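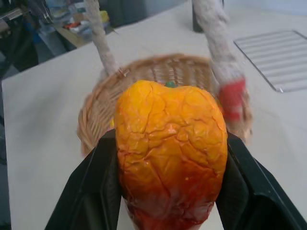
I'd been meaning to get to the Dunbar food fair for years, and every winter something came up (a cold, a snowstorm, my sister's birthday). This year I finally went, with my friend Dima Qaisi driving and me in charge of snacks, as if we needed snacks on the way to a food fair!

We got there right when the doors opened and headed straight for the bread people. A baker named Issa Smadi was pulling flatbreads off a domed griddle and brushing them with oil and za'atar, and he handed us one folded in half — so hot I had to pass it back and forth between my hands. I asked how long he rests his dough. Overnight, in the fridge, with much less yeast than I use. I've been rushing mine, clearly.

The cooking demos were upstairs. We caught Wissam Bataineh making shakshuka in a skillet as wide as my steering wheel. He cooks the onions a good twenty minutes before the tomatoes go anywhere near the pan, and he adds a spoonful of pepper paste that I'm now hunting for at home. Samples came in little paper cups with a corner of bread. Dima went back for another and pretended it was for me.

Lunch was the only letdown. The line for dumplings took forever and the filling was bland, so we shared a bottle of hot sauce from the Tikden stand and fixed it ourselves. Four dollars a bottle, and I bought 3. The green one is my favorite, very garlicky, and it's already half gone.

My last stop was Effie Haldane's table, where she was selling her marmalades and some oatcakes from a recipe she's been tinkering with since she lived in Hundthorpe. She bakes them low and slow and then leaves them in the oven with the door cracked — I tried it Sunday and mine came out snappy for once, if a little dark on the bottom.

Parking is free but fills up early, and you'll want cash for the smaller stands. There's a spring one in March over in Cundden, and Dima has already put it on her calendar. I'm bringing a bigger bag.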